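Simulation open day: your questions answered

The Ekmont simulation group is opening its doors on Tue 19 August. We ran a smaller version in May and a lot of the same questions came up, so we have gathered them here along with the ones that have arrived by email. If yours is missing, write to Enikő Rácz at the front desk and she will pass it to the right person.

What will I see?

Mostly screens. The group works with a simulated robot arm in a simulated house, and the open day is built around that. Visitors watch a session being run, ask the operator whatever they like, and then have a turn at the controls. There is one short talk at the start, given by Orsolya Győri, who looks after the room models.

The session takes place in a living room with a wooden floor, a low orange cabinet and pictures on the walls. The arm carries a gripper with two fingers. One of the views you will get on the big screen looks across the room past the gripper, with the television on one side and the pictures on the other.
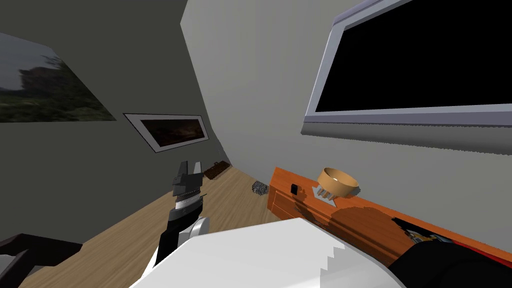 The gripper in the living room, with the bowl on top of the cabinet.

Is there a real robot?

Not on the day. Everything in this demonstration is rendered by computer, including the arm. If you were hoping to stand next to a machine, the workshop tours later in the year will suit you better. Ask at the front desk to be put on the list.

Why practise in a simulated room at all?

It is cheaper, and a mistake costs nothing. If the arm knocks into the furniture the operator resets the room and starts again. It also lets us run the same attempt many times over with small changes, such as a different starting position for the arm. The room we are showing has been reset 525 times so far, according to the log.

Results in simulation don't carry over perfectly to the real world. Salvador Falcão will be on hand in the afternoon to talk about that and is happy to be asked awkward questions.

What is the arm supposed to do?

The tasks are household ones. The operator brings the gripper to a cabinet, lines up the fingers with a handle and tries to pull. Reaching for the handle is the part visitors find hardest, as the arm's own housing can block a good deal of the view. You have to get used to steering with part of the picture missing. In the close view the open fingers are at the bottom, the black housing is on the left and the cabinet handles run at a slant across the upper right.

You will also notice shadows with stepped edges on the floor and the cabinet. We were asked about those several times in May. Shadows are drawn coarsely here — smoother ones take longer to compute, and for this work we would sooner have the speed.
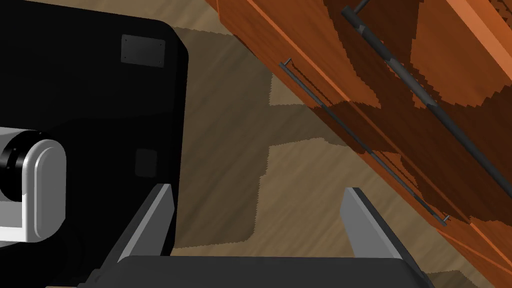
Can I have a go?

Yes. Each turn lasts nine minutes, including a short explanation. There are two control desks, and Keith Fothergill will be sitting between them to help. You don't need any experience with games or with robots. Turns are given out on arrival and can't be reserved ahead of time.

Can I break anything?

No. The controls are ordinary desk hardware and the room is only software. Please leave drinks outside, though.

Why does the view sometimes show hardly anything?

When the gripper tilts or comes close to a surface, the view goes with it, and a plain surface can fill most of the screen. People often think the program has frozen. Check the fingers first: if they respond when you open and close them, all is well. Then look for something you know. The framed pictures are useful for this, even when only a corner of one is showing and it is at an odd angle. If you still can't tell which way is up, ask Keith to switch you to the room view or back the arm off slowly until more of the room appears. 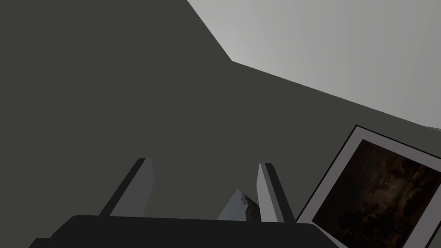

How do I book, and what does it cost?

Entry is free. There are 100 places and we do ask you to book, through the form on the events page or by phone. You will get a reply with an entry slot. If you can't come after all, please let us know so that the place can go to somebody else.

Is it suitable for children?

Children of secondary school age usually enjoy it. Younger ones are welcome with an adult but may find the talk long. The chairs at the control desks can be raised.

Is the building accessible?

The demonstration room is on the ground floor and there is a step-free entrance from the car park side. One of the two desks can be lowered for a wheelchair user. The room is kept fairly dim for the big screen, so tell us at the door if you would like a seat near the light. We can send the text of the talk in advance.

May I take photographs or film?

Yes, of the screens and of your own group. Please ask before including other visitors. If you would like still pictures from the simulation for a school project or a newsletter, Dayana Pacheco can send you some.

Can I see the software or use it at home?

The room models are not available for download at present. We are looking at a smaller version for schools, with one room and a simpler arm, but there is no date for it yet. Teachers who want to be told about it should leave an address with Dayana.

Is there anywhere to eat?

Tea and coffee are served in the corridor outside the demonstration room. For lunch, the Gelis café across the road is open to visitors and takes cards only.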